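Project Report: Grasp Point Selection from a Wrist Camera
Thitima Rojanasak
Trengate lab, robot software course

1. Background

The task was to write the perception and planning code that lets an arm with a two-finger gripper pick tableware and toy food off a table using only its wrist camera. The previous group used a fixed overhead camera and calibrated it by hand before each session. I kept their motion planner, called Kusuma, and replaced the perception part with a new module, Plirkico, that runs on wrist images.

Plates are the hard case. A block or a ball can be grasped near its center, but a plate has to be taken by the rim, with one finger above and one below or with both fingers across the edge. The module therefore has to return a point on the rim and a direction of approach along with the object's position.

2. Method

Plirkico segments each image, fits an ellipse to any region labeled as a plate, and samples candidate points along the outline. Each candidate gets a score from two terms: distance to the nearest other object, and how far the wrist must turn to line up. The best candidate goes to Kusuma, which plans a straight approach and stops short of the rim. A second image is taken there and the ellipse is fitted again before the final move.

The fingers cover a large part of the view at every pose, so I mask them out. My first mask was a single fixed polygon, which only worked at one finger opening. The current version looks up a mask from the gripper width reported by the driver.

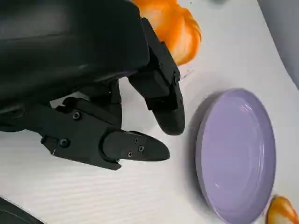
Figure 1. Wrist camera view with the fingers open and the lavender plate to the right of the fingertips. The plate runs past the bottom of the image, so the ellipse is fitted to a partial outline.

Partial outlines caused most of the early trouble. With a plain least squares fit, the ellipse shrank toward the visible part and the grasp point landed inside the rim. I now drop outline pixels within 2 pixels of the image border or the finger mask and fit to what is left.

3. Data

The segmentation network was trained on 1,707 labeled wrist images. I labeled them in Vorner, which exports polygons directly, and held back 50 for checking. Glossy surfaces needed the most correction by hand. A highlight on a plate was often labeled as table, and this left holes in the region. Filling holes before the fit fixed that without retraining.

4. Problems and open points

The driver reports gripper width late when the fingers are moving, and the mask is then wrong for a few images. For now the code waits until the width has stopped changing, which makes each attempt slower. Time stamps on both streams would be a better fix, but the driver does not expose them yet.

The clearance term treats every object the same. It should probably ignore anything the fingers will pass over. I started on this in June and the branch is in the repository, untested on the arm.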